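Golgate Tables – Questions our customers ask

On this page we collected the questions which come most often to our shop in Plastham. If your question is not on the list, please write to us by the contact form. We answer in English or Italian, usually within two working days.

ORDERING

Which tables can I order online?

All tables of the Fontes and Uletti families can be ordered from this site. Fontes is our table for dining, with four straight legs. Uletti is smaller and lower, and many people use it as a desk for a child or as a side table. Benches are only sold in the shop for the moment, as we make them in small numbers.

Can I have a table in my own size?

Yes, for Fontes. The longest top we can make is 3000 mm, and for this length we add a rail under the middle. Please measure your staircase and your doors before you order, also the turning place on the landing. We had to carry home more than one table which was right for the room and wrong for the stairs.

Uletti comes in one size only.

How long do I have to wait?

A table in a standard size leaves the workshop in three to four weeks. Own sizes take eight weeks. In January the workshop is closed for the first half of the month, so please add this time if you order before the holidays.

Can I change my order after I paid?

You can change it until we cut the wood. We send you an e-mail the day before cutting, and if you answer to it before 4 pm we can still change length, legs or finish. After this the price of the top cannot be given back.

What do the numbers in the order mean?

The first number is the finish. 306 is the hard oil, matt. 2141 is the clear lacquer, which has a light shine. The letters behind are the legs: S for straight, T for tapered. If you order a second table or a spare leaf later, please give us the same number, then the surfaces will fit together.

THE WOOD

Will my table look like the one on the website?

It will be similar, never the same. We buy the boards in small lots and every tree has its own lines. Some tops are very quiet, others have waves and arcs. We try to put the boards together so that the lines continue in a pleasant way, but we do not sort out boards for being lively. If you strongly prefer a quiet top, write it in the notes field and we will see what is in the store.

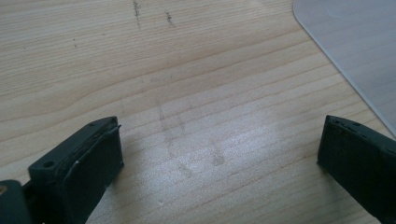 Pale wood with fine grain lines, in strong light.

Why does the colour change after some months?

Light wood becomes a little more yellow with daylight. This is normal and it happens most in the first year. Please do not leave a cloth or a big bowl on the same place for weeks in the beginning, or you will find a lighter shape under it. Such a shape goes away slowly when the place gets light again.

Oil or lacquer – which one is better?

It depends on how you live. Lacquer needs almost no work and is easy to wipe, so we recommend it to families with small children. But when it is scratched deeply, you cannot repair only one spot, the whole top must be sanded. Oil wants some care once or twice a year, and in exchange you can repair a small place yourself in an evening. Lacquer also reflects more. If your table will stand next to a big window and you work on it, you may like the matt oil more.

CARE

How do I clean the top?

Use a soft cloth, a little damp, and wipe along the grain. Dry it after. For grease take a drop of washing-up liquid in warm water. No scouring powder, no steam cleaner and no sponge with a rough side.

My oiled table has a white ring from a glass. What can I do?

Wait one day first, many rings disappear alone. If it stays, rub it lightly along the grain with the grey pad from the care box, then put a thin layer of oil and wipe off all what is left after fifteen minutes. Spread the used cloth flat outside to dry – an oily cloth in a closed bin can catch fire by itself.

Can I put hot pots on the table?

No. Please use a mat, for both finishes. A cup of tea does no harm.

The top is a bit bent in winter. Is it broken?

Probably not. Heating makes the air dry and the wood gets smaller on the upper side. In most homes it comes back in spring. Check that the screws under the top can still move in their slots, and do not tighten them hard. If the bend is more than the thickness of a coin, send us a photo taken from the short side.

DELIVERY AND RETURNS

Do you bring the table inside?

Around Plastham our own van comes, and we carry the table to the room you want and put the legs on. For other addresses a transport firm brings it to the front door, and you should be two persons.

Can I send a table back?

Standard sizes can be returned within 30 days, in the original box. Own sizes cannot be returned unless something is wrong with them.

Where do I find my serial number?

It is burned under the top near one of the legs, for example G 1481. Please have it ready when you ask for a spare part.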